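Kostiuk Owners Board > Safety & Recalls > Rear belt buckle on the Zendska wagon

flindenwagon
September 9, 2019
Has anyone else had the letter about the rear center belt buckle? Mine came in the mail with a bunch of junk and I nearly tossed it. It says the latch can feel closed when it isn't, and to get it looked at by a dealer. I've got two kids in the back most days and a third whenever we do carpool, so the middle seat gets used a lot. The dealer in Flinden told me the first opening they have is in October, which seems kind of crazy for a seat belt.

Tymofii Savchuk
Got the same letter. I called Sturkard Motors instead of Flinden and they took me the same week. The whole job was 45 minutes in the waiting room with bad coffee. They swapped the buckle and the short strap it sits on, no charge.

oldgreywagon
Not to be that guy, but I think this is a lot of fuss. I've put 117 thousand miles on mine and that buckle has never let go once. You push it in, you tug it, you drive. My dad taught me that in a pickup with lap belts.

Vasanthi Murthy
@oldgreywagon you tug it, sure. My seven-year-old doesn't. She hears the click and she's done, and then I'm on the highway finding out from the back seat that "it came off again." Happened to us in June and again in August – same seat both times. I'd love it if every kid checked their own belt, but I have met kids.

oldgreywagon
Fair enough, I don't haul kids anymore. I still say the letter is written to scare people. "Stop using this seating position" for a buckle that mostly works?

Vasanthi Murthy
Mostly works is a funny thing to want from a seat belt! We moved her to the side seat and the booster fits better there anyway. I had the back seat cover off all weekend for a wash while I was at it, so the car was no use to anyone.
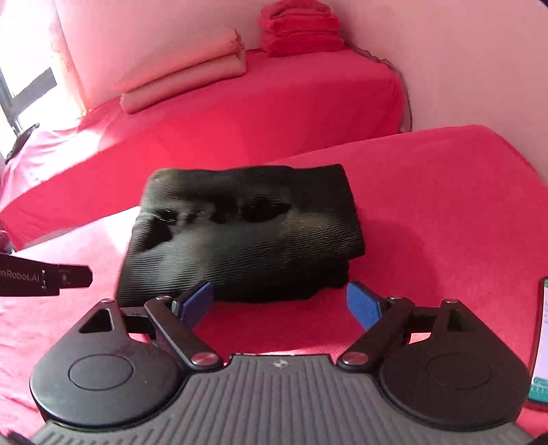 flindenwagon
Does the recall cover the side buckles too, or only the middle one?

Tymofii Savchuk
Only the middle one. The side buckles are a different part, and the guy at the Sturkard desk told me they weren't on his list at all. He did check mine when I asked, took him a minute.

flindenwagon
Thanks, that helps. I'm going to call them tomorrow. It's a longer drive but I'd rather do that than juggle the carpool until October.

bluehatch606
Mine's the hatch and not the wagon, and I didn't get a letter. Same back seat as far as I can tell. Should I be worried?

Tymofii Savchuk
I'd call with your VIN. My sister has the hatch and they told her no, but hers is a newer one, so I don't know if that means anything for yours.

oldgreywagon
OK, I went out and tried mine after all this. Pushed it in slow, got the click, pulled, and it came right out. Did it again and it held. So I'll eat some of what I said – I still don't like the letter, but I've got an appointment.

Vasanthi Murthy
Good! Ask them for the old buckle back if you're curious. They wouldn't give me mine, something about having to send it in.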